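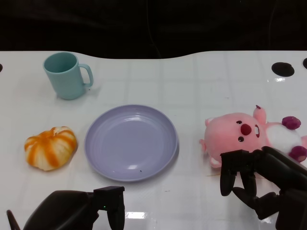 **Staff Consultation Board › Wimlow Returns Centre › Handling stations: changes to bench duties**

**Wimlow_Operations** (moderator)
2021-01-15

Colleagues are invited to comment on the proposed changes to duties at the returns benches. The trial of the Olteo handling station ended in November. Management intends to bring a second station into regular use and to revise the bench rota accordingly.

The main points are as follows.

- The 23 colleagues currently on the returns benches will remain in post. No redundancies are proposed.
- Each station will have one attendant per shift, drawn from the bench team.
- Attendants will clear stoppages, reset items that have tipped over and decide on anything the station sets aside.
- Manual benches will continue to take glass, bedding and boxed electrical goods.

During the trial the station handled 2,009 items. Comments may be left on this thread, and a written response will be given to each point raised.

---

**benchrep_north**

I write on behalf of several colleagues on the north benches. We welcome the assurance on posts. We are less content with the description of the attendant's duties, which makes the role sound lighter than it proved to be.

During the trial the attendant could not leave the station for more than a few minutes. Crockery and soft toys arrive in the same tote, and they do not behave alike. A plush toy gives when it is held, and a plate does not. The person at the station has to watch both, and has to remain standing in order to do so. At a manual bench the same person may sit.

We ask that attendants be rotated every two hours, and that a seat of suitable height be provided.

---

**Chou_line_lead**

I have read the previous comment with interest and cannot fully agree with it. We have run the same equipment on the Chou line since before the Wimlow trial, and attendants there report less strain in the wrists and shoulders at the end of a shift. Repeated lifting was the most common complaint at our benches. It is now seldom raised.

I accept that standing is a fair concern. I would not wish it to be presented as though the old work was comfortable.

---

**benchrep_north**

The wrist point is accepted. Our members would still prefer that one kind of strain was not exchanged for another. The Chou line also receives sorted goods, and ours does not. A comparison between the two should take that into account.

---

**returns_desk_4**

May I ask for clarification about grading? At present, the person who takes an item out of the tote also decides whether it can be resold. Under the proposal it would be moved by the station and graded from the screen. I have graded homeware for many years and I rely a good deal on touch. A hairline crack in a glaze can be felt before it can be seen. 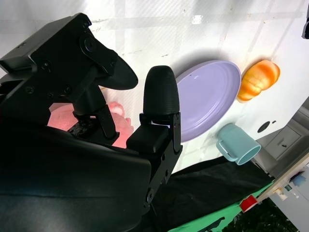
*Gripper at the table, with a lavender plate and a light blue mug on its side.*

Mugs are a case in point. I would wish to pick one up and run a thumb along the rim before passing it for resale. If the attendant is permitted to do this, I have no objection to the station. If the attendant is expected to keep hands clear throughout the shift, I believe the quality of grading will fall, and that customers will be the ones to notice.

---

**Zilter_site_support**

As the firm responsible for maintaining the stations, we can confirm that the attendant may pause the station at any time and handle an item directly. The arms hold their position while paused. There is no limit on the number of pauses in a shift, although each one is recorded.

---

**returns_desk_4**

Thank you. Would management confirm that recorded pauses will not be used when an individual's performance is assessed? Colleagues will be slow to press the button if they believe otherwise.

---

**Wimlow_Operations** (moderator)

We are grateful for the comments received so far and respond as follows.

1. **Rotation.** A two-hour rotation is agreed for the first 1,000 items at the new station, after which it will be reviewed with the bench representatives.
2. **Seating.** A raised seat will be ordered for both stations.
3. **Grading.** Attendants may pause the station and grade by hand wherever they judge it necessary. The draft duties will be amended to say so.
4. **Recorded pauses.** This has been referred to Human Resources. We are unable to give an undertaking today.

---

**benchrep_north**

Points 1 to 3 are noted with thanks. We cannot recommend the revised rota to members while point 4 is outstanding, and we ask that the thread be kept open until an answer has been posted.

---

**Chou_line_lead**

For information, pauses are recorded at Chou as well. I have never been asked to produce the record for an individual. I agree that it would be better to have this in writing, and our own line would be glad of a copy.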